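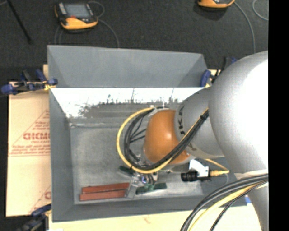

*Bin pick setup, finger down by the two brown bars.*

**June, Restero bench, 2:15 pm**

Bin clamped to the table again before starting. Last time it crept toward the arm and every pick after the first few was off.

Worked on the approach angle for the bars. When two lie side by side the planner (Talavera branch) can't decide which one it wants and stops above the bin. Kenneth Belmonte changed the segmentation threshold from 2,000 to 2,039 and it now picks a target. Don't know yet if that holds for the green parts.

Speed override stays at 2 percent until the wall check is in. Wrist rotation limited to 90 degrees so the yellow cable keeps its slack. Please don't raise either one without writing it here.

To do:

- redo hand-eye calibration, save as `lolto_cal_b`
- try the green pieces one at a time, then with the bars
- move the cable tie on the wrist if the loop drags on the bin wall
- ask Kenneth for his log script before the class demo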